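Shelf work: the gripper shootout is on!

We've finally got the Zupan gripper up against a mock shop display — pegboard, hooks, hand tools — and it's the most fun our automation group has had in ages. Lorne Paquette wrote the controller settings, and the wrist camera is doing the watching.
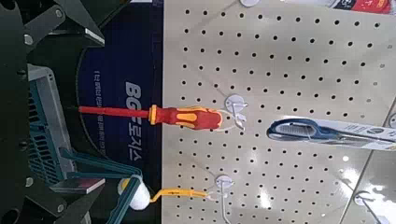

Round one: the Zupan

Hanging tools are a lovely hard test. Grip too low and the handle swings, so we dropped the closing force setting to 65 and slowed the approach. 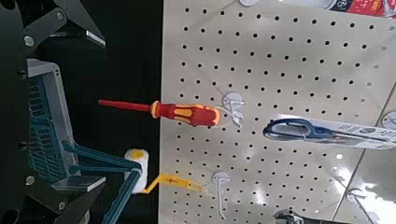 Spyros Gashi wants the Storkus fingers tried next. They're narrower, and he reckons they'll sneak between neighbouring hooks better. I'm keen to see it!

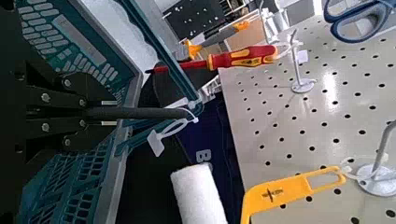

We also have a Plutier controller on loan until July, so both sets of fingers get 11 tries per tool on each controller. Bring your own favourite tool along if you'd like it added.

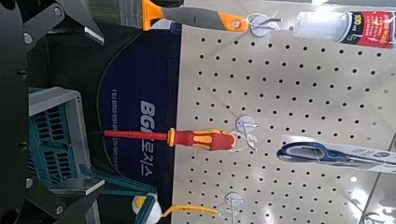

Fingers open, with the red and yellow screwdriver on its hook.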